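Wovska Open Day

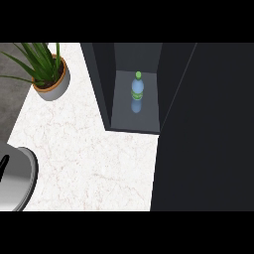
Simulated kitchen used at the open day, seen from overhead, with a water bottle in the open compartment.

The Wovska Open Day is a yearly public demonstration of household robot software, held each May in the town of Nedley. It is run by Guerra, a small automation company, in its offices on the upper floor of the old Grostard building. Entry is free but visitors must book. Most of the program takes place in simulation, on screen, with one real arm shown in the afternoon.

Background

Wovska is the name of the software, not the place, though local papers mix the two up. First open day had 83 visitors, mostly students from the area plus a few parents. Later editions got bigger, with more than 500 booked for the most recent one, and the date was moved from a weekday to a Saturday. The event was started by Solange Lopes, who was then head of testing at Guerra. Malathi Pillai took over the program afterward and added the question hour.

Program

Morning: talks, short ones. Then the simulation room. Visitors are shown a rendered kitchen on a large screen and a staff member explains the task for that session. Tasks are kept simple. Fetch, place, open, close. The kitchen has a pale marble-look counter, a round sink, dark cabinets and a potted plant, and small objects such as a plastic water bottle are set out in it. Sessions last 15 minutes and are repeated through the day.

The overhead view is the one used for explaining layout. Staff use it to talk about reach, and about why a bottle standing inside a compartment, with walls either side, is a diffrent problem from a bottle on an open counter. Reflections on glossy surfaces also come up. Same kitchen is then shown from other angles.

Afternoon: the arm. A single tabletop arm behind a rope, same kind of task, a lot slower. Queue for this is usually long and the booking page now asks people to pick a slot. Question hour after that, then doors close.

Simulation work

According to the handout given at the door, Guerra runs 3000 simulated attempts at a task before trying it on hardware. The handout does not say how many of them succeed, and this is asked nearly every year in the question hour. Pillai has answered that it depends on the task and that pick-up from an enclosed space scores lowest. No figures have been published.

Reception

Generally good. Teachers in Nedley have praised the talks as easy to follow. Complaints are mostly about the stairs (there is no elevator in the Grostard building) and about the simulation room, which gets warm. Some visitors expected more real robots and said so on the feedback cards. A second arm was promised at one edition but wasnt ready in time.

See also

Guerra (company)
Grostard building
Household robots
Robot simulation

This page was last edited on Wednesday, November 12, 2025.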